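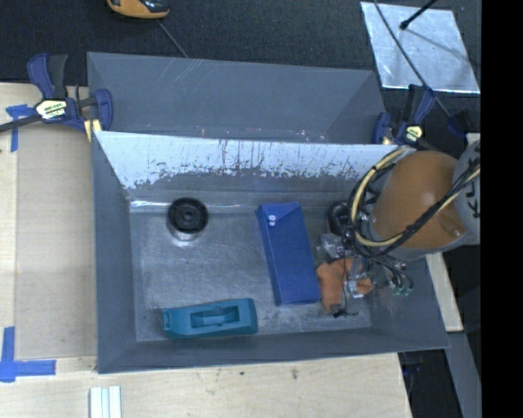 Cleaning out the garage, round three

So I went back in. If you read my February post you'll remember I swore I was done with the garage until it got warm, and then I couldn't find the snow brush one morning and lost my temper with the whole place. By 9 a.m. I had the big door up and half of everything I own sitting on the driveway.

The paint was the worst of it. I had cans going back to the old kitchen (the green one, we don't talk about the green one) and most of them had dried to a puck. Our county drop-off on Sheehan Road takes up to 80 pounds per visit, so that was two trips with the back seats folded down and all the windows open. I kept one can of the hallway white and wrote the date on the lid with a marker like a real grown-up.

Then the shelves. I'd been eyeing the Purkik ones forever, the kind that bolt to the studs, but they wanted 200 bucks for a single section and I needed three. I ended up with used Erner shelving from a shop that was closing over in Turkeo. It came to 108 dollars for the lot, plus a sandwich on the way home. One upright has a bend in it and I put that one in the corner behind the water heater. Fine!

My rule for small parts this time is that they go in open bins, no lids, on the shelf at elbow height. I know people love those little drawer cabinets with the labels. I had one. I never put a thing back in it, because pulling out a tiny drawer with a greasy hand is annoying, and so everything lived on top of the cabinet. Old metal bins are great if you can find them -- they're heavy, they don't slide around, and you don't care if they get scratched up some more.

I did lose an hour to a box of extension cords. I own so many extension cords. Two had cracked plugs and went in the trash, and the rest are hanging on hooks by length, longest by the door where I use it for the hedge trimmer.

Still to do: the bikes, the ladder, and whatever is going on under the workbench. I've also been reading about floor coating, and a guy quoted me 900 dollars, so for now the floor gets a broom and that's it. The snow brush, by the way, was in the trunk of the car.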